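Mindmont: conjunto de bases para canecas e bandeja lilás

Preço: 54 (só as bases) ou 83 (com bandeja)
Disponibilidade: reposição em maio

A Ruso apresenta o Mindmont como "a solução definitiva para a bancada". Convém baixar a expectativa. São bases redondas para canecas, cada uma de um material, e uma bandeja de cantos arredondados. Protegem o tampo, ajudam a arrumar a louça e pouco mais.
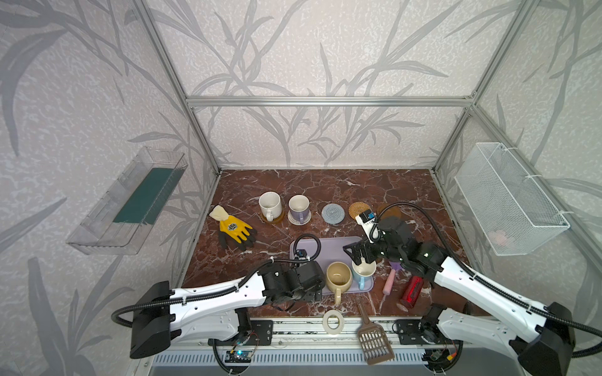
A mistura de materiais é vendida como estilo. Quem gosta de tudo a condizer vai torcer o nariz: o azul-claro de malha não combina com o rattan, e o rattan não combina com coisa nenhuma. Em compensação, é fácil dar a cada pessoa da casa a sua base e acabar com as trocas.

Sobre mármore escuro, as claras destacam-se bem. A bordada em ziguezague é a mais bonita do conjunto e também a que menos vontade dá de usar com café. O fabricante diz que vai à máquina. Nós lavaríamos à mão.

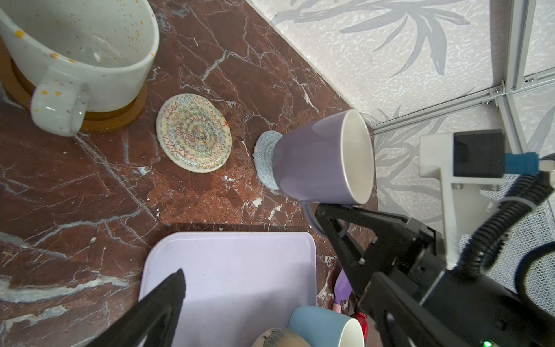
Caneca lilás junto à base azul-clara, sobre tampo de mármore.

Materiais: madeira, corda, malha, rattan
Bandeja: lilás, rebordo levantado
Garantia: 2 anos
Canecas não incluídas

A bandeja é o argumento para pagar a versão mais cara, e não nos convence por inteiro. Serve para juntar canecas antes de as arrumar, e o rebordo segura os pingos. Com canecas largas, enche depressa.

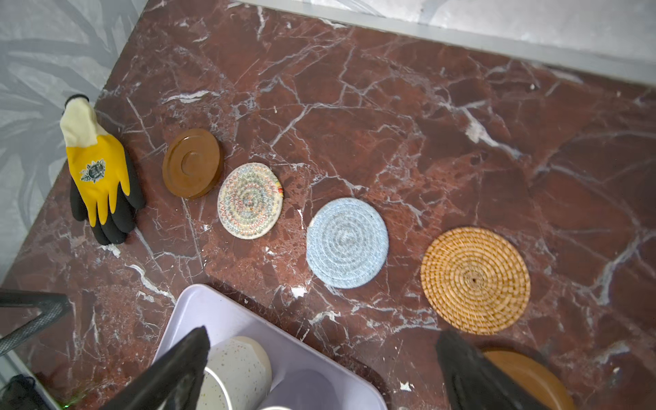

Das bases, a castanha com rebordo é a que escolheríamos para todos os dias: limpa-se com um pano. A de rattan é para canecas secas, diga a etiqueta o que disser. Quem só precisa de proteger o tampo fica bem servido com as Cù, lisas, mais baratas e sem pretensões. As Drikow custam o mesmo que o Mindmont e trazem menos variedade.

Opiniões de clientes

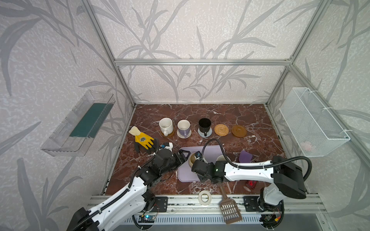 Drikow_nunca_mais: Comprei sem bandeja e não me arrependo. A de corda ganhou uma nódoa de chá ao fim de 2 semanas e lá ficou. As outras continuam iguais. Pelo preço esperava uma caixa decente, vieram num saco.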